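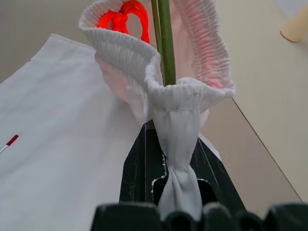 Hokia Postmont 483は、長期保管中のクラシックカーおよびコレクターズカー向けの据置型バッテリー維持充電器である。公称電圧6 Vと12 Vの鉛蓄電池に対応し、電圧は本体側面のロータリースイッチで手動選択する。自動判別は搭載しない。深放電した12 V電池は無負荷でも6 V電池に近い端子電圧を示すことがあり、誤判別を避けるための仕様とした。取り外した端子カバー、アース側のボルト、ワッシャーなどは車両ごとに布袋へ入れて保管する。白い布の袋なら、写真のように一方を寄せてねじり、縄状の細い首にしておくと、荷札の針金を巻く位置が決まる。袋は製品に付属しない。

## 適用範囲

対象は、自走可能な状態で屋内に保管される乗用車および小型商用車とする。始動頻度が低く、時計、警報装置、後付けの燃料カットリレーなどの暗電流が継続する車両を想定している。

- 開放型鉛蓄電池(6 V/12 V)
- 制御弁式鉛蓄電池(12 Vのみ)
- プラスアース車、マイナスアース車の両方

リチウム系電池、ニッケル系電池、8 V電池には使用できない。外観を当時品に似せたケースの内部にリチウム系の組電池を収めた製品も流通しているため、ケースの形状だけで種別を判断しないこと。

## 主な仕様

| 項目 | 内容 |
|---|---|
| 型式 | Postmont 483 |
| 充電対象 | 鉛蓄電池 6 V/12 V |
| 最大出力電流 | 2 A |
| 電圧切替 | 手動ロータリースイッチ(キー付き) |
| 充電方式 | 定電流・定電圧・維持の3段 |
| 出力ケーブル | 着脱式、2極ロックコネクター |
| 表示 | LED、数値表示なし |
| 記録 | 内部メモリー、最大1,000件 |
| 設置 | 床置きまたは壁面 |
| 使用場所 | 屋内専用 |

最大出力電流は定電流段における値であり、維持段では電池の受入電流に応じて低下する。内部メモリーには段の移行、入力電源の断と復帰、逆接検出、温度保護の動作が記録される。上限に達すると古い記録から順に上書きする。

## 動作

電源投入後、本機は端子電圧を測定し、選択された公称電圧との整合を確認する。範囲外の場合は出力を開始せず、赤色LEDが点灯する。整合が確認されると定電流段に入り、規定電圧到達後に定電圧段へ移行する。受入電流が判定値を下回った状態が継続すると維持段となる。

維持段では常時印加を行わない。端子電圧が再充電しきい値まで下がるのを待ち、短時間の補充電を行って再び休止する。開放型電池の減液を抑えるための制御だが、液面点検を省略できるものではない。

停電などで入力が断たれた場合、復帰後は電圧の確認からやり直す。スイッチの位置は機械的に保持されるため、再設定は不要である。

## プラスアース車への接続

出力は筐体および入力側の接地から絶縁されている。このため、プラスアース車でも電池の極性に従って接続すればよい。赤のリードを電池の正極へ、黒のリードを負極へ接続する。車体側に接続する場合は、プラスアース車では赤、マイナスアース車では黒が車体側となる。

改造により接地極性が変更された車両では、整備記録と現車の配線が一致しないことがある。接続前に、電池の極性表示とケーブルの行き先を目視で確認し、テスターで端子電圧の符号を測定する。ケーブル被覆の色は判断材料にしない。

逆接を検出した場合は出力リレーが閉じず、黄色LEDが点滅する。ただし、端子電圧が極端に低い電池では検出できないことがある。

## 設置手順

1. イグニッションを切り、車両側の主スイッチの状態を記録する。
2. 電池の公称電圧を確認し、ロータリースイッチを合わせ、キーを抜く。
3. 出力ケーブルを電池または常設リードに接続する。
4. 出力コネクターを本体に差し込み、ロックを掛ける。
5. 入力プラグを接続する。
6. LEDが緑色の点滅に移ったことを確認する。

取り外しは逆の順序で行う。入力プラグを先に抜くこと。

床下や座席下に電池がある車両では、常設リードの使用を推奨する。リードには電池側端子の直近にヒューズが入っている。配線は排気管、可動リンク、シートレールを避け、ボディの既存の穴を利用する場合は必ずグロメットを通す。オリジナル状態の評価を受ける車両では、穴あけや接着を行わず、出品または審査の前に取り外せる経路を選ぶ。

## LED表示

| 表示 | 状態 |
|---|---|
| 緑・点滅 | 定電流段または定電圧段 |
| 緑・点灯 | 維持段 |
| 黄・点滅 | 逆接検出 |
| 黄・点灯 | 温度保護による一時停止 |
| 赤・点灯 | 電圧不整合 |
| 赤・点滅 | 充電時間超過 |

充電時間超過は、電池のセル短絡、容量低下、または車両側の消費電流が過大な場合に発生する。まず電池を車両から切り離して再度充電し、同じ表示が出るかどうかで切り分ける。

## 保管施設での運用

Lolcombe保管庫では、維持段への移行後も電池の点検を毎月行っている。点検表の様式は同施設の整備担当、Soledad Palaciosが作成したもので、液面、端子の腐食、LED表示、ケーブルの固定状態を記入する。記録の読み出しは車両の出庫時に行い、入力電源の断が繰り返されている区画では、コンセント側を先に調べる。

複数台を並べて設置する場合は、各機の側面通気口をふさがないこと。防塵カバーを車両に掛ける際は、本体をカバーの外に置く。カバーの内側に入れると放熱が妨げられ、温度保護が動作する。

開放型電池は充電中に水素を発生する。換気を確保し、キャブレターの分解、燃料の抜き取り、溶接を行う区画では使用しない。

## 同梱品

- 本体
- 出力ケーブル(クリップ型)
- 常設リード(丸端子、ヒューズ付き)
- ロータリースイッチ用キー 2本
- 壁面取付板
- 取扱説明書

取付板のねじは壁の材質により異なるため付属しない。キーを紛失した場合は、本体底面の製造番号を添えて販売窓口に連絡する。

## 保守部品と問い合わせ

出力ケーブル、常設リード、ヒューズ、キーは単品で供給する。基板の単品供給は行わず、故障時は本体を預かって修理する。返送時は出力ケーブルも同梱すること。コネクターの接触不良は本体だけでは再現できない場合がある。

技術的な問い合わせはHokia製品技術係のIñaki Casadoが受け付ける。連絡の際は、車名、接地極性、電池の種別と公称電圧、LED表示、常設リードの有無を記載のこと。プラスアース車の配線に関する質問には、電池周辺の配線図または手描きの略図を添付する。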